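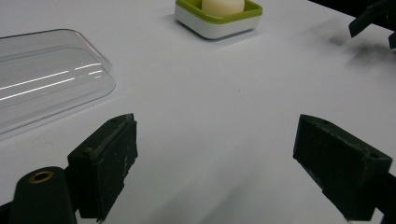 Features > Materials > Interviews

Reading time: 5 min

Matte surfaces and how they wear: an interview with Ottmar Reuter

Ottmar Reuter tests work surfaces. His laboratory at Olodar occupies the ground floor of a former print shop in Brurham, and most of what passes through it is white, flat and low in gloss. Manufacturers send panels before release, and building owners send pieces of tables that have disappointed them. The second group has grown faster. Reuter attributes this to the shift toward matte finishes in offices, libraries and teaching rooms, where glossy tops used to be standard.

"A glossy top fails in a way everyone recognizes," he says. "It gets scratched. A matte top usually fails by becoming less matte, and it does that in patches."

A matte finish scatters light because its surface is uneven at a very small scale. In a coating, the unevenness usually comes from fine particles mixed into the lacquer, or from the way the film shrinks as it cures. In a pressed laminate, it comes from the texture of the plate or release paper. Either way, repeated rubbing lowers the high points. The flattened area reflects more light in one direction, and the eye reads it as a shiny spot, even where almost no material has been lost.

Reuter calls this polishing and keeps it separate from abrasion in his reports. Abrasion removes enough material to weigh. Polishing often does not. "We have had panels with a mass loss below what the balance can resolve and a gloss change that a customer noticed from the doorway. If the specification only mentions mass loss, that panel passes."

His largest set of results so far covers 171 panels taken from tables in use at a college in Belhaj. All had been in service for at least 12 months. The panels were cut from three zones of each top: the front edge, the place where a forearm rests, and the center. Gloss was read at a low angle, where matte surfaces are easiest to tell apart, in two directions at right angles.

The forearm zone showed the largest change. Reuter had predicted the front edge, on the grounds that it receives the most knocks. "Knocks leave local damage. Sleeves and skin cover the same area thousands of times with a light load, and there is usually some dust between them and the surface. Dust is the abrasive. The sleeve only moves it."

The difference between the two reading directions also mattered. In the forearm zone the readings diverged, since arms travel mostly from side to side. Reuter now asks for both directions in every test he runs, and he regards a single averaged value as close to useless on a used table.

Cleaning was the other main factor. The college had used a melamine foam pad on stubborn marks in one building and a damp microfiber cloth in the rest. The foam is a mild abrasive, and the tops treated with it had bright ovals wherever ink had been removed. "The ink came off. The finish came off slightly with it. A person cleaning a table stops when the mark is gone, so the oval is always a little bigger than the mark was."

He recommends a neutral detergent, a soft cloth and a second pass with clean water. The second pass is the one most often dropped from cleaning contracts. Detergent left to dry forms a thin film that fills the texture and raises the gloss, and it can be mistaken for wear. Reuter washes every incoming sample before measuring it. A fair share of complaints end at that stage - the panel returns to its original reading and the laboratory sends a short letter.

Fingerprints are a separate problem. Several makers now sell finishes described as resistant to them, including Nallow, a coating Olodar has had under test since October. Reuter will not give results before the work is complete, but he is willing to describe the method. An artificial skin oil is stamped onto the panel under a fixed load, left for 30 minutes, and wiped for 30 strokes with a dry cloth. Color and gloss are read before the stamp, after it, and after the wiping.

"The word resistant covers two different things. Some finishes make the print hard to see. Others make it easy to remove. They are different properties, and a finish can have one without the other. I would like data sheets to say which one is meant."

On repair he is brief. Polished laminate cannot be made matte again in any reliable way. Fine abrasive pads will dull a shiny patch, but the scratches run in lines, and under a window the patch looks worse than before. Lacquered tops can be sanded and recoated, provided the whole top is done. Spot repairs to a matte lacquer almost always show at the boundary.

Color has some influence on what people report. On a dark matte top a polished area is visible from most positions. On white it appears mainly against the light, so the same change draws fewer complaints. Reuter has measured equal gloss shifts on black and white panels from one production run, and only the black ones had been sent back.

For anyone buying now, he suggests asking the supplier for a gloss reading before and after a light-load rubbing test, in both directions, and keeping one unused panel in a drawer. The panel should be stored wrapped and away from daylight. Without it, he says, a later dispute rests on memory, and he has been asked to measure that as well.

Comments (3)

dkl_fitout
We specified matte white for a whole floor and have exactly the forearm patches described. Will try the clean water pass before I call the supplier.

Pernille
Does the foam pad warning apply to solid surface tops too? Ours came with a pad in the care kit.

benchtop64
@Pernille solid surface is the same material all the way through, so the maker usually allows it. You do the whole top in even circles, otherwise you get the same ovals. Check the care sheet for your finish level first.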